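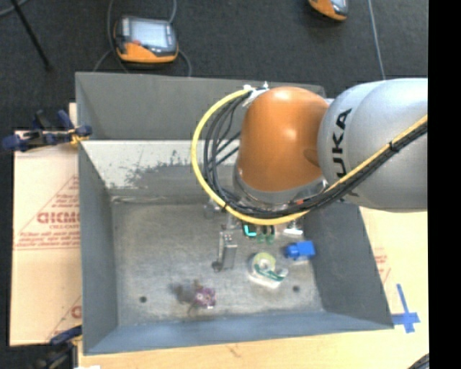
Tue 29 September
By Benedikt Buschmann

Most of the money in bin picking goes on recognising things. I think more of it should go on the walls of the bin.

I write planning software at Brinkmann, and for the past year I have worked on Kesia, our picking stack. When a customer visits, the questions are nearly always about perception. Can it see clear plastic? Can it tell two dark parts apart when one is lying on the other? Fair questions, and clear plastic is still a nuisance. The depth camera looks straight through a tape dispenser and reports the metal behind it.

But when I went through the failed picks from August, 600 of them, vision was to blame for fewer than I had expected. The largest group had a good grasp on a correctly found object, and the planner could not get the arm there. The object was close to a sloping side, or in a corner, and every path put the wrist or a finger too near the metal. The log line says "no valid plan". It tells you very little, and for a long time we filed those cases under hard objects and moved on.

Part of the trouble is how we model the arm. The links come from the maker's drawings and are good. The cables do not. On a KUKA with the cables run outside the arm, the loop by the wrist can stick out further than anything else on it, and it changes shape as the joints turn. Our collision model had it as one fat cylinder. With the cylinder we refused picks that were perfectly safe. Without it we would have dragged the loop along a wall sooner or later. We now use a chain of eight small spheres that shifts with the last two joints. It is crude, it took an afternoon, and it gave us back a good share of the refused picks.

The other part is where we think the bin is. People measure it once, clamp it down and type the numbers in. Then somebody leans on it. At the Cetinstead site the stored pose was 25 millimetres out at one corner, and the planner was avoiding a wall that stood somewhere else. Fitting the four sides to the depth image before each run is old, dull geometry. It should be switched on by default in every product of this kind, ours included, and at the moment it isn't.

I know the argument against. A learned policy, given enough tries, will pick up the walls and the cables by itself, so why model them by hand? Perhaps it will. I have seen Trestetti's demo and it was good – in one bin, with one cable layout. Move the cable ties and I would want to see it again.

My request is a small one. When a pick is refused, the software should say which two shapes were going to touch, and by how much. We added that to Kesia last, and it should have come first.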